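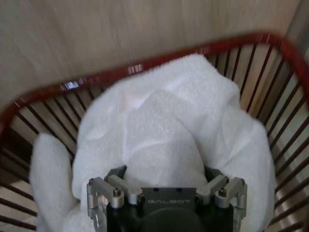 Page last modified: August 2025

Gripper stalls on basket pick, force limit never trips

tarn_valve: Bathroom pickup task, towel out of a wire basket. Fingers go into the cloth, the close command is sent, the motor stalls and the controller reports "grasp complete." On the lift the arm faults on overload. Log gives error 1512 both times. I suspect a fingertip is catching a bar through the towel.

keogh_bench: Width at stall? Terry cloth bunches up and reads like a solid part.

tarn_valve: 8 mm on the first run, 2 mm on the second.

Dramivau: Then it's not the bars. A bar would give you the same width every time. Your threshold is too low for thick fabric.

keogh_bench: Disagree. A bar plus however much towel is folded over it can give any width. We had this at Prerkberg in December and it bent a finger link.
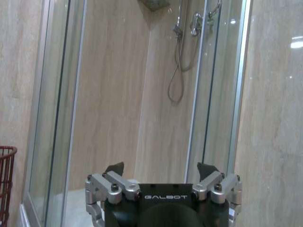
Thread 8, page 2

tarn_valve: Fingers open and clear of the basket, beside the shower. Opens fully, no fault. Closing on air is clean too, so I don't think the linkage is bent.

Dramivau: Closing on air proves nothing under load. Check the inner bolts.

Aoife Gilmartin: Safety point - stop accepting "grasp complete" from motor stall alone. Lift slowly for a short distance, compare the wrist load with the towel weight, and abort if it keeps climbing. Nobody reaches into the basket until the arm is disabled.

keogh_bench: Agreed on the abort. Bevoser firmware has a lift check, off by default.

tarn_valve: Found it, enabling now. Will post the wrist load log.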